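Corrugated box

A corrugated box is a shipping and storage container made from corrugated fiberboard, a layered material with a fluted sheet glued between flat sheets called liners. In everyday speech it is usually called a cardboard box. It is used for moving household goods, for mail order and for keeping mixed items together in closets, garages and storerooms.

Material

The fluted layer, or medium, gives the board most of its stiffness. The flutes normally run up and down in the side walls, so that they act as small columns when boxes are stacked. Board with one fluted layer is called single wall and board with two is called double wall. Most boxes are brown, the natural color of unbleached kraft paper. White boxes have a bleached or coated outer liner.

Corrugated board loses strength when it takes up moisture. It also weakens along creases, and a box that has been folded flat and reopened many times will lean or bulge under a load. Torn edges show the separate layers of paper.

Flaps and closures

The most common style is the regular slotted container, which has four flaps at the top and four at the bottom. The outer flaps are as long as the box and meet in the middle. The inner flaps are the same depth but leave a gap between them in most sizes. Flaps are closed with tape, glue or staples, or tucked under one another for short-term storage.

Some boxes have hand holes. A hole punched through a single layer tends to tear when the box is heavy, and makers such as Pametex and Trurier fold a second layer behind it on their larger models. The Brurnska carton, a moving box sold from November 2018, is rated by its maker for 40 pounds.

Use for mixed items

Boxes that have already been used for shipping are often kept for household odds and ends. Typical contents include pet supplies, work gloves, small cartons, packets and plastic bags. Heavy things go at the bottom. Soft items such as gloves fill the spaces between stiffer packages, and bags with a printed front are easier to find again if they are laid face up.

Loose plastic wrapping takes up a good deal of room in a box of this kind and can hide smaller things under it.

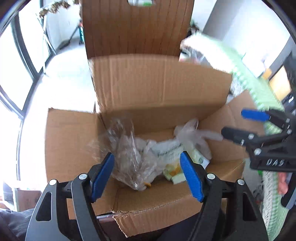
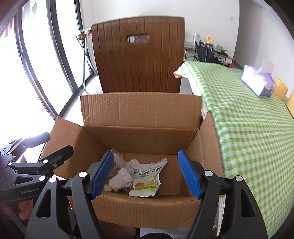
Open cardboard boxes with packaged goods and plastic wrapping inside.

Reuse and recycling

A sound box can be used several times. In a trial by the packaging firm Bhutto, run by Reece Horrocks and Phong Ninh, 168 boxes were packed, emptied and packed again, and 81 were still fit for use after the fifth round. The results were published on 26/03/2021.

Before recycling, boxes are emptied and flattened. Board soaked with grease or food is generally not accepted. Small amounts of tape are removed at the mill.

See also

Carton
Kraft paper
Packing tape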